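**Ticket: el buscador de discursos devuelve textos cortados y fechas cambiadas**
Producto: Primalari, archivo de política exterior
Abierto por: Lionel Wainwright, mesa de análisis, Monuvthorpe
Estado: resuelto, pendiente de una comprobación

**Mensaje inicial, 9:40**

Buenos días a todos, y perdonad que os escriba tan largo, pero prefiero contarlo con calma. Estamos preparando el dosier de agosto sobre las conversaciones de desarme y necesitamos comparar lo que cada delegación dijo en la sesión de apertura con lo que dijo después en rueda de prensa. Al buscar "moratoria de ensayos" en Primalari, las declaraciones largas me salen cortadas a los 2.000 caracteres, a veces a mitad de una frase bastante delicada (en una de ellas se lee "mi gobierno no aceptará" y ahí se queda, figuraos el susto que nos llevamos).

Además, varias réplicas aparecen con fecha anterior al discurso al que contestan. En un archivo de recetas daría igual; en uno de diplomacia parece que un ministro responde a una amenaza que todavía no le han hecho.

He probado con otro navegador, he cerrado la sesión y la he vuelto a abrir, y he pedido a una compañera que repita la búsqueda desde su cuenta. Le sale lo mismo.

**Respuesta de soporte, 10:25**

Hola, Lionel, muchas gracias por el detalle, que nos ahorra la mitad de las preguntas. Hemos repetido la búsqueda y vemos los dos fallos. Creemos que son cosas distintas:

- El corte viene del módulo Cata, que prepara los extractos. Alguien dejó activado el límite de la vista previa también para el texto completo.
- Las fechas vienen del importador Delorme, que guarda la hora de la capital emisora y luego la lee como si fuera la nuestra.

Los originales están intactos, así que podéis respirar tranquilos: no se ha perdido ni una coma de ninguna declaración. Mientras tanto, si abrís el documento con "Ver original" lo tendréis entero.
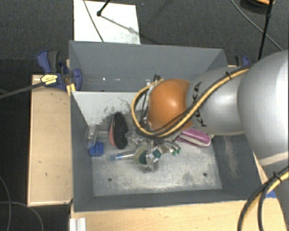
*Brazo KUKA con una pinza de varios dedos sobre una cubeta gris.*

**Lionel, 11:05**

Lo de "Ver original" funciona, qué alivio. Con eso he podido cerrar el apartado de sanciones, que era el que más prisa corría. Para las fechas no me sirve tanto —el listado sigue ordenado por la hora equivocada— y de momento las estoy apuntando a mano en un cuaderno, como hacía en mis primeros años de redacción.

**Soporte, 13:30**

Hemos quitado el límite en Cata y vaciado la caché. Lo de Delorme lleva más trabajo: hay 3.183 documentos importados con la hora mal leída y vamos a reprocesarlos en tandas. Cada tanda tarda 15 minutos y durante ese rato el orden por fecha puede bailar un poco, os pedimos paciencia. Las notas y etiquetas que hayáis puesto vosotros no se tocan.

**Lionel, 16:50**

Acabo de repasar más de 30 declaraciones del dosier y todas salen completas y en su sitio. La famosa frase terminaba, por cierto, en "condiciones previas sin un calendario", bastante menos dramática de lo que temíamos por aquí. Solo me queda una duda: dos comunicados conjuntos siguen apareciendo con la hora de una sola de las capitales. ¿Es lo previsto? Un abrazo y gracias por la paciencia, que sé que escribo mucho.

**Soporte, 17:15**

Escribe lo que quieras, que así da gusto. Los comunicados conjuntos toman la hora de la primera delegación firmante; lo hemos pasado al equipo de Delorme para que muestre las dos. Dejamos el ticket abierto hasta que nos contesten.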